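About Dinditz

Welcome, and thanks for wandering over to this page. Most people who end up here are either trying to work out how to say our name (DIN-dits, with the stress up front) or they've been given one of our bags and want to know who made it. Either way, pull up a chair. We do tend to go on a bit.

Dinditz is a small bag company. We design backpacks, daypacks and the little packs that kids carry when they insist on bringing their own snacks, and we repair them too, including plenty that we didn't make. We're a team of 18, counting the part-timers, and we've been at it for nine years, all of them in the same building.

Where we started

The business began at a kitchen table with a second-hand sewing machine and a school bag whose strap had come away for the third time in one term. The strap had been stitched to the lining and nothing else, so of course it let go. We unpicked the lot, put in a proper anchor patch, sewed it back together and sent it off to school again. Then the neighbours' kids started turning up with theirs.

For the first year we did nothing but repairs, and it taught us more than any course could have. You learn very quickly where a bag gives out when you've had a few hundred of them turned inside out on the bench. Zips go at the corners. Bottoms wear through where they're dragged along concrete. Haul loops are nearly always sewn on as an afterthought, and people hang the whole weight of the bag from them every single day of the year.

Our first pack of our own was called the Żak, after a Polish word for a student, and we still make it. It's been through a fair few changes since then (the early ones had a front pocket so deep you could lose a set of keys until Christmas) but the shape is the same and the straps are anchored the way we worked out at that kitchen table. The smaller Jodilum came along later, when parents kept asking for something a five-year-old could open without help.

The building

Our home was put up in 1970 and the locals still call it by its old name, Fleltport, so we've given up correcting the couriers. It had been a bit of everything before we got the keys, and it took us one long winter of scrubbing and painting to make it feel like ours. The colour of the walls was argued over for weeks. We won't reopen that here.

We're very fond of the place. There are windows with greenery outside, a good solid staircase, and enough floor to spread out on when a big order is being sorted. Bags don't weigh much but goodness they take up room, and for a long time we kept ours in cartons, which meant that whoever wanted to check a buckle had to open six boxes and then couldn't remember which one it came out of.

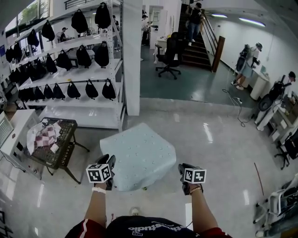 Hanging stock changed everything for us. A backpack that hangs by its loop keeps its shape, the straps fall the way they should, and you can walk along a row and spot a twisted one without lifting a thing. It also keeps us honest about those loops. If a loop can't cope with a rest on the shelf, it has no business going to school in February with a laptop, a lunch and a wet towel in it.

There's a bit of a routine to the tidying, which new starters find funny until they've been here a month. Bags of a size go together. Straps get straightened before a pack goes up, and zips get closed all the way, so that nothing catches on its neighbour. Chest clips are done up too. The last half hour of the afternoon is set aside for putting things back where they belong, and we switch the radio on for it, which helps enormously with morale and not at all with speed.

How we make things

We do our designing and sampling here, on our own machines, and the larger runs are sewn by a workshop we've known since our second year. Every new pattern gets carried by one of us for a full season before we'll sell it. That means walking to the bus with it, sitting on it at the footy, leaving it in a hot car, and generally treating it as badly as our customers will. Some patterns don't make it, and we keep a few of the flops to remind ourselves that a bottle pocket on the inside was a terrible idea.

Black is our biggest seller by a long way. We've tried nearly every colour under the sun and people tell us they love them, and then they order the black. Fair enough! It hides the banana.

Repairs

The repair bench is still going and we hope it always will. You can bring in or post us any backpack, ours or someone else's, and we'll have a look and tell you what it needs before we charge you a cent. Please empty it first. We mean the small pockets as well. Dinditz bags get their stitching fixed free of charge for as long as you own them, and if you've been handed one second-hand, then as far as we're concerned you own it now and the same goes for you.

Turnaround is usually a fortnight, though late January is always a scramble, so if you've got a school bag that's looking sad in December, send it in then and enjoy your summer.

Coming to see us

Visitors are welcome most mornings from 9, and it's a good idea to give us a ring first so we can have the kettle on and clear a spot at the bench. Bring the bag you use now, fully loaded if you can manage it. We'll adjust the straps for you, whoever made it, and there's a very good chance you'll go home with a more comfortable bag without having bought anything from us at all.

School groups and clubs who need a set of matching packs can arrange a longer visit through the contact page. Let us know how many are coming and whether anyone needs to avoid the stairs.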